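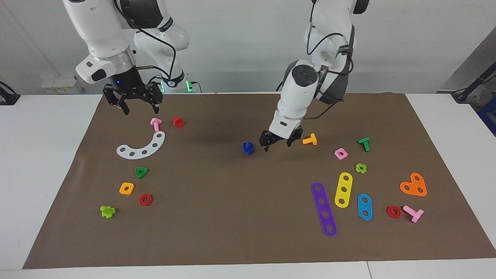
Every family with small children knows the bucket where all the toys are mixed. I think we sort it too early. Put the bolts, nuts and perforated bars on a big brown mat – the pink bolt near the red nut, the white curved bar where it falls – and a child begins to compare shapes alone.

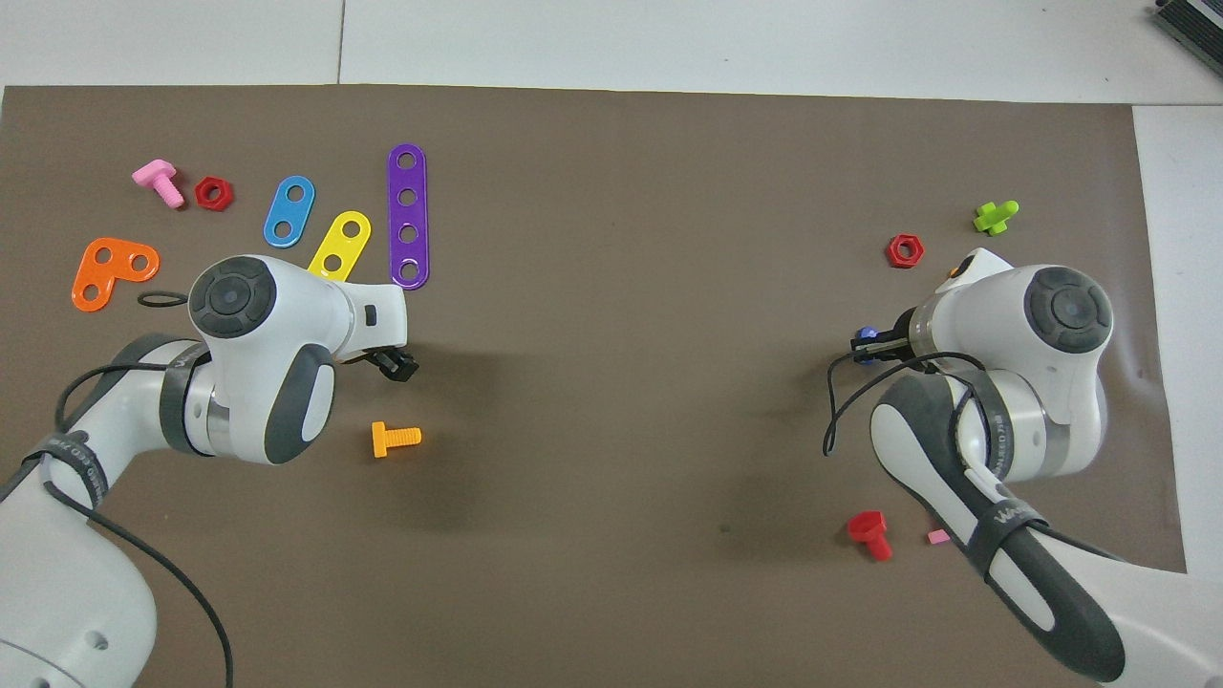

My neighbors prefer boxes with labels, and I respect this. But a label gives the answer before the question. Our set has 149 pieces, and we lost a few already. I do not mind. Let the mat stay open until dinner.

Filed under: Opinion, Play at Home

© Tireteo | Contact us | Back to top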